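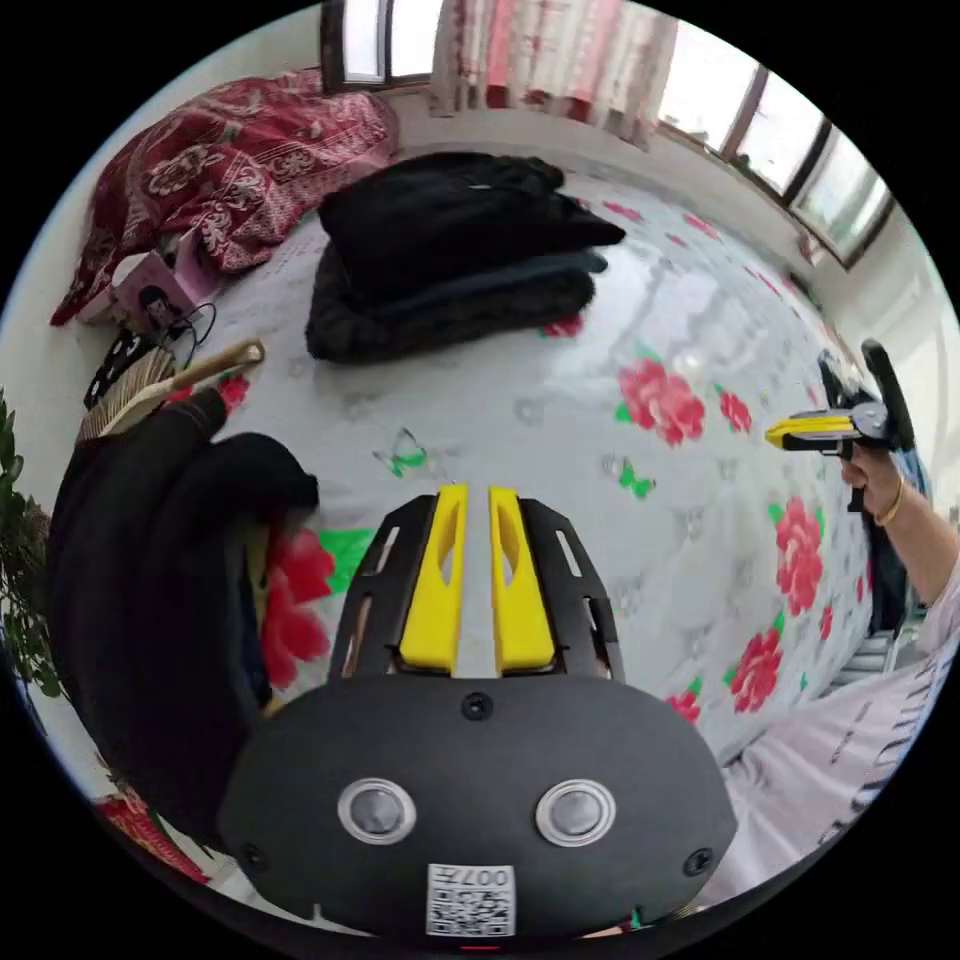 # Grewal Bedroom Clothes Set

Last updated: Oct 2, 2021

This folder holds the notes and labels for the bedroom part of the Grewal household set. It covers clothes on a made bed: picking garments out of a pile, folding them, and stacking them. The kitchen part (Gundudley) has its own README and uses a different label list, so please don't merge the two.

Maintainer: Nithin Raju
Labels and garment list: Edileuza Coutinho

## What is in it

The full set has 2,000 stills. Of these, 399 are from the bedroom and come with garment labels. The rest have a room label only.

The clothes are everyday ones, mostly black and denim. We kept them that way on purpose. Our first try in May used bright T-shirts, and the labels were too easy to get right by color alone. Black on black is where people disagree, and a stack of folded black clothes can be hard to split into separate items even when you know what went into it.

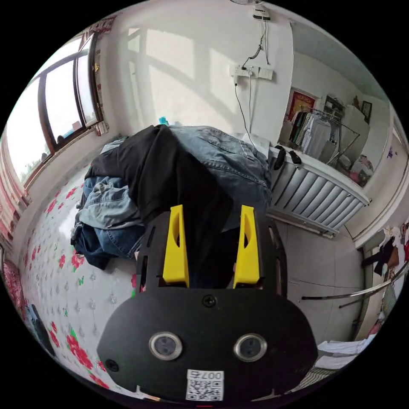
Denim has its own problem. Faded and dark jeans get bunched together, and the seams are often the only way to tell where one pair stops and the next one starts. If you can follow a seam or find a pocket, label the pair. If you can't, use `denim_unsorted` and move on.

## Labels

There are 22 labels in `labels.txt`. The ones that cause the most questions:

- `jeans_folded` - folded at least once, with the legs together. A neat edge is not required.
- `jeans_loose` - anything else that is clearly jeans.
- `jacket_denim` - use this only when you can see a sleeve, collar or front. A flat patch of denim is not enough.
- `black_garment` - any black item whose type you can't name. Don't guess between a shirt and a jacket.
- `bedding` - the rose-print sheet, and any quilt or blanket on the bed.
- `strap` - a strap or belt end sticking out of a pile. Label it separately from the pile.
- `not_clothes` - boxes, plants, cables, brushes and so on.

A pile gets one outline around the whole thing, then one outline for each garment you can name. Garment outlines may overlap. Pile outlines may not.
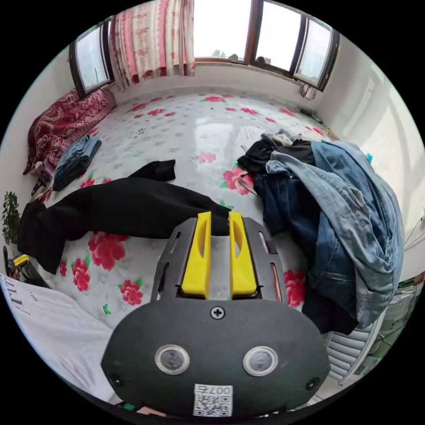

Denim jacket on the high pile, strap at its left edge, one black garment lying apart from it.

## Light and the sheet

The sheet is white with red roses and has a shine to it. In strong daylight the shine can wash out the edge of a light garment, and the roses can break up the outline of a small one. Draw the edge where you believe the cloth ends and set `edge_unsure` to 1. Don't trace the bright patch.

The sheet can look white or pale gray depending on the light. It is the same label either way.

## Things on and near the bed

We did not clear the room before starting. The plants stay in, and so do the small items on the bed. They get `not_clothes` and don't need to be named. Cloth on the floor or in front of the bed counts as clothing if you can tell that it is, and as `cloth_other` if you can't.

A garment that hangs over the side of the bed is labeled as one item. Do not cut the outline at the mattress edge. Version 2 had this wrong, and it was fixed in version 3.

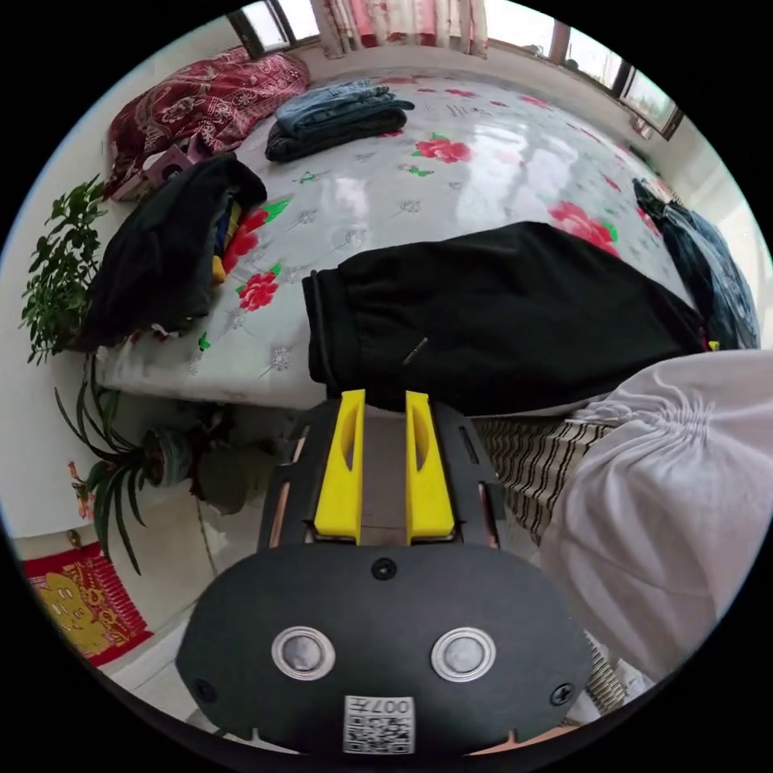

Folded jeans at the far end, lighter pair on top. The black garment at the near edge is `black_garment`.

## Files

- `labels.txt` - label names, one per line
- `garments.csv` - one row per outline, with the still number, label and `edge_unsure`
- `rooms.csv` - room label for every still
- `splits/` - train and test lists, split by session so that the same pile doesn't turn up in both

`garments.csv` uses commas and has a header row. Empty cells mean the labeler skipped the field. They do not mean zero.

## Known problems

- White fabric with gathers or ruffles has been labeled both `bedding` and `cloth_other`. Edileuza is going through these - until that is done, leave both labels out of any score you report.
- Black trousers and black sweatshirts were separate labels in version 1. Both now map to `black_garment`. Old scripts that look for the earlier names will find nothing and won't raise an error.
- The Plandier export tool drops `edge_unsure`. Use the Tumititz one.

## Changes

Version 3: hanging garments labeled whole, `strap` added, splits redone by session.

Version 2: black garment labels merged.

Send corrections to Nithin with the still number and the row from `garments.csv`.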